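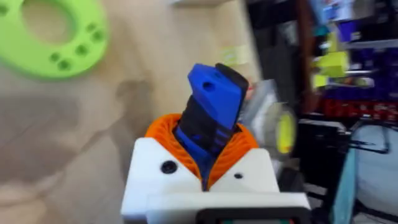 分类：居家整理 / 书房与工作台

本人书房内的工作台自去年8月启用，台面为浅色木质，用途涵盖书写、拆装小件及存放零散工具。由于长期缺乏统一的放置规则，台面可用面积逐步减少，查找物品所需时间明显增加。现将本次整理的原则、步骤及后续安排记录如下，供日后查阅，亦供有类似需要的读者参考。

一、清空与分类

整理开始前，先将台面及两侧抽屉内的全部物品移至地面垫布上，逐件登记，合计406件。登记内容仅包括名称、颜色和是否仍在使用三项。其中78件确认不再使用，已分别作转赠或回收处理。用途不明的小件暂不丢弃，统一装入纸盒，保留至下一次整理时再行决定。

分类以使用频率为第一标准，颜色为辅助标准。蓝黑两色的小件在浅色台面上较易辨认，可置于靠外位置；米色、透明及本色木质的物品容易与台面混同，应一律入盒，不得散放。此前遗失的一枚透明垫片，最终即在台面右后角找到。

二、台面的清洁

浅色木质台面对污渍较为敏感。清洁时先以软毛刷顺木纹方向扫除碎屑，再用拧干的棉布擦拭，最后以干布收尾。不建议使用含酒精的湿巾。笔者曾在台面左侧试用一次，留下一处发白的痕迹，至今未能完全消除。护理油选用Skindari的无色款，薄涂一层，静置过夜后擦去余油。该产品气味较重，涂抹期间应开窗。

三、收纳用具

抽屉内使用Wotow的分隔盒，共7个，按抽屉深度横向排列。最初曾按纵向排列，因抽屉拉开不足一半时无法取到后排物品，遂作调整。台面上只保留一个Odero笔筒及一块切割垫，其余用具使用完毕后归入抽屉。

标签采用手写纸条，贴于盒体前侧。曾考虑购置标签机，经比较后认为用量有限，暂缓。

四、预算与支出

本次整理的预算上限为1000元，含分隔盒、护理油、垫布及一盏夹式台灯。台灯原定选购Sithole的一款，因灯臂夹口与台面厚度不符而退回，此项费用未发生。现阶段仍沿用旧灯。旧灯位置偏右，左侧台面在晚间常有阴影，书写尚可，拆装细小零件时则有不便，拟于下一阶段解决。

五、日常维护

每次使用完毕后，应将台面物品归位并清扫碎屑。每月月初检查一次抽屉，凡连续两个月未曾取用者，移入柜内上层。液体容器须置于杯垫之上。热饮不上工作台，此条自即日起执行。

另有旧电源线若干，尚未逐一核对接口，暂存于柜内下层，核对结果将另文补充。

2020年5月5日

读者留言

木纹深处：我家桌子也是浅色的，酒精湿巾留下的白印我用核桃油慢慢擦淡了一些，但没有完全去掉。建议先在背面试。

南窗：请问分隔盒横放以后，长一点的螺丝刀放在哪里？我的抽屉很浅，横着总是差一点。

博主回复南窗：长柄工具单独斜放于最下层抽屉，未使用分隔盒。抽屉较浅时，可考虑将最外侧一格空出。

小满过后：四百多件居然一件件登记，佩服！我连第一个抽屉都没有数完。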